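Home | Notebook | Cells | Parts | Search

April, Hrvoje Shehu

Zanard sim cell, run 436. Drernent says the new joint offsets fix the left arm drift. I doubt it. Loaded them anyway, left the right gripper open and parked up by the wall, and sent the left one to the table.

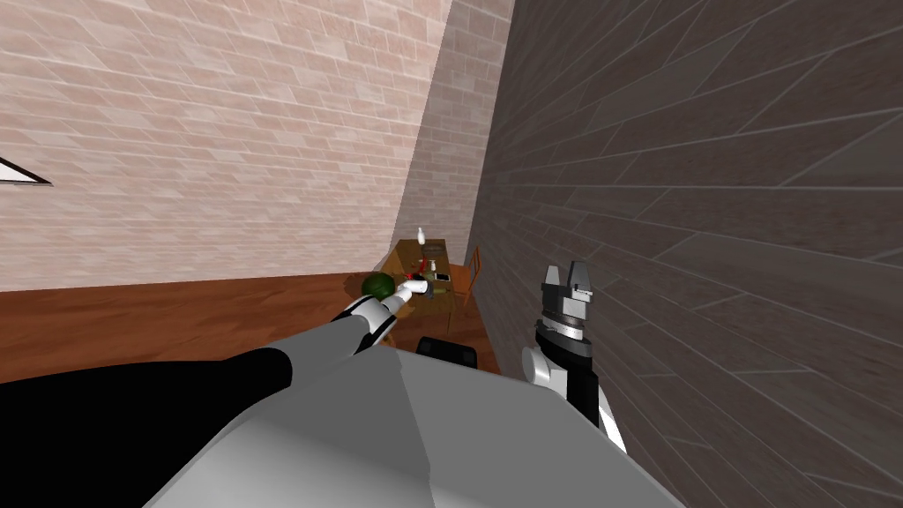
Same offsets go in for 437, but with wrist speed down to 14 percent. If it still drifts, I'm going back to the old file and blaming the base frame, which I wanted to check first. Morikawa has the old file. Don't overwrite it again please.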